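Train photos: quick tips for sorting and scanning old prints

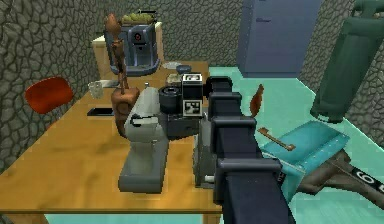
Stand mixer on the table.

Been scanning my old station and rail yard prints since November, a few things I've learned. No particular order.

Wash hands, dry them properly. Cotton gloves if you've got them. Hold prints by the edges.

Prints stuck to those sticky-page albums: dental floss, slide it under slowly, sawing motion. Don't pull. If it won't budge leave it and scan the whole page.

Dust the glass every few prints – microfiber, no spray. A speck on the glass looks like a bird over the platform in every single scan. Ask me how I know.

600 dpi for regular prints. More for slides. I did my first 110 at 300 and had to redo teh lot.

Pencil on the back only, soft one, near the edge. Station, platform, which way the train was facing. Ballpoint dents through.

File names: year first, then station, then number. So Jondcombe pictures all sit together by year. Don't know the year? Look at the paint on the engines, or the signs, and put a question mark in your notes (not the file name, some computers choke on it).

Curled prints – under heavy books between clean paper, a week or so. No iron!!

Two backups. One at somebody elses house. Thiện Tăng keeps mine, I keep his.

Shoeboxes are ok short term, not in the attic.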